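Drulow Household Words

A word list of everyday household terms, gathered from people living in and near Jindidstead. Last updated Sep 9, 2025.

What's in it

There are 502 entries in the main file, each with a headword, a plain meaning, the spelling we settled on and any other spellings people gave us. We started in January with a much shorter list from an old parish newsletter, and it has grown rather happily since then. A second file holds over 3000 sample sentences, most of them short and a good many of them about tea.

How to use it

Both files are plain text with tabs between the columns, saved as UTF-8. Please keep that setting when you open them, as names such as Đào appear in the sentences and will turn to nonsense otherwise. If you use Calel to look things up, point it at the main file first and then the sentences.

Known gaps

Kitchen words are well covered (317 entries!) and garden words are not. Words for floors, stairs and doorways are somewhere in between – we would dearly love more of them, especially from older speakers. Some meanings overlap, and we have left those alone for now.
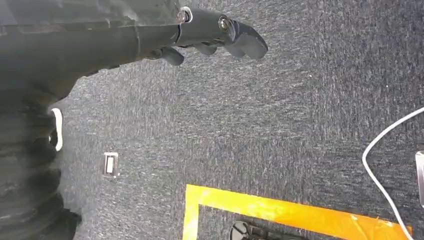

Gripper with dark, rubbery fingers, and its shadow on the floor.

Sending us words

Corrections are always welcome, however small. Put one word on each line, tell us roughly where you heard it, and don't worry about the spelling – we will write back and ask.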